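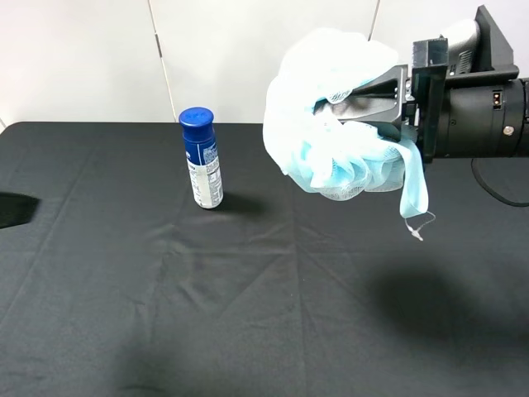

How often should you replace a mesh bath pouf?
Every three to four weeks if it lives in the shower, up to two months if you hang it somewhere dry between uses.

That's what the pinned post says, anyway. I want to know what people here do in practice. I'm clearing out the bathroom shelf on Sunday and trying to decide what stays. I have a blue pouf that I bought in November and I can't tell by looking at it whether it's done. It still lathers fine.

Also open to opinions on where to keep the thing. We have one shelf and one hook, and the hook has a towel on it.

posted by tilegrout_407

Reply from Dervishi
If you bought it in November, toss it. They cost next to nothing. I buy a pack and put a new one out on the first of the month so I don't have to think about it.

Reply from marlow2000
I don't agree with that. I keep mine a lot longer and have never had a problem. Rinse it hard, squeeze it, shake it, hang it by the cord outside the shower. If it smells or has spots, throw it out. If it doesn't, it's fine. A calendar can't tell you what shape your pouf is in.

Reply from Dervishi
You can't smell everything that grows in there. There are a lot of folds in one of those and the middle stays wet the longest. Your skin, your choice.

Reply from tilegrout_407
Can you wash them? I've seen people say to put them in with the towels.

Reply from Viorica Janevski
I wash mine every week in a mesh laundry bag, gentle cycle, warm water, then hang it up. No dryer. I did put one in the dryer once and the netting went stiff on one side. After a couple of months the knot in the middle starts to give and the whole thing turns into a long tube of net, and that's when it goes in the trash.

On storage, get an adhesive hook and put it on the wall by the window or the fan. Don't leave the pouf sitting on the shelf with the bottles. It drips on everything and the bottom never dries.

Reply from jevia_b
Second the hook. The Wirkel ones held up for me on tile but came off painted wall and took some paint with them.

Reply from marlow2000
Or use a suction hook and move it when it falls. Mine falls maybe twice a year. 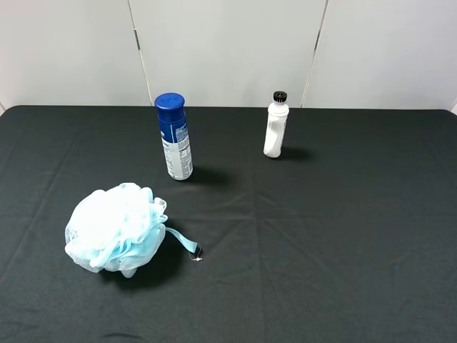
What can stay on an open bathroom shelf, and what should go in a cabinet?
Bottles you use daily with caps that close tight can stay out; aerosol cans and anything you use less than once a week are better in a cabinet away from heat.

posted by jevia_b

Reply from tilegrout_407
That helps. I have 2 spray cans on the shelf right now and the shelf is over the radiator. Moving those tonight.

Reply from Dervishi
Yes, move them. Read the label on the can, it will give you a maximum storage temperature. A steel can on a wet shelf also leaves a rust ring, and that ring does not come out of grout.

Reply from marlow2000
Baking soda paste and an old toothbrush took it out of mine. Took two tries.

Reply from Dervishi
Then your grout is sealed. Mine isn't, and I tried the paste.

Reply from bravis_home
For the shelf itself, I take everything off and put it on a towel on the table, then only put back what got used that week. My shelf went from crowded to four bottles. The rest went in a bin under the sink with the lid off so it doesn't get musty. Tall things at the back.

Reply from Viorica Janevski
Same method here, except I wipe the bottles before they go back. The soap that runs down the outside is what makes the shelf slimy in the first place. Wipe the bottom of each one too.

Reply from tilegrout_407
OK, plan for Sunday: everything off, wipe it all, cans in the hall cabinet, new hook by the fan. The old pouf gets demoted to scrubbing the tub.

Reply from Dervishi
Wash it first.

Reply from marlow2000
It would have been good for another month.

Thread viewed 163 times. Log in to reply.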